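Nishimura Hotel, Zusura: a review of the summer dinner set

I had the cold noodle and eel set at the Nishimura on Sunday, August 28, 2022, and I've been talking about it ever since (my coworkers have asked me to stop). The restaurant is called Gruvine and it's on floor 7, past the ballroom. The summer menu runs until the kitchen decides the eel is no longer good enough, so call before you go.

The set costs 32 dollars and comes on one big tray. Cold buckwheat noodles, half a grilled eel over rice, pickled cucumber, a little pot of plum broth, and a shaved ice that you pick from a list. I picked melon. The eel is the star – crackly at the edges, soft underneath, and brushed with a sauce that is far less sweet than I'm used to. I'd have paid the full price for that and the broth!

The noodles were very good too, though mine had clumped a bit by the time I got to them. Eat them first. The dipping sauce has a lot of ginger in it, and they'll bring you more scallions if you ask.

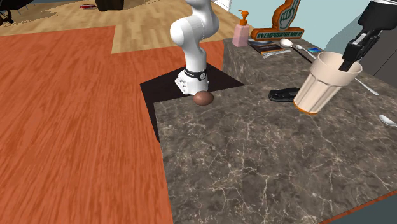
Reiko Mizuno wrote in under my first short post to say that the lunch version is the better deal, with the same eel and the same broth but no shaved ice, and that the window tables go to anyone who books before noon. She also prefers the chilled tofu to the noodles, and the kitchen swapped it for her at no charge.

Good to know, and I'll be trying the tofu. I had a table near the door, where it gets noisy when a big party comes through, but the servers were lovely and kept the barley tea coming all evening.

Drinks are where the bill can climb. The house plum soda is great and comes in a huge glass. The sake list is long and I didn't get far with it.

Parking is under the hotel and they stamp your ticket at the front desk. If you take the train, get off at Galura and use the north exit – the south one leaves you on the wrong side of the highway. I was last at Gruvine in February for the hot pot, which I liked fine. The summer set is miles ahead of it.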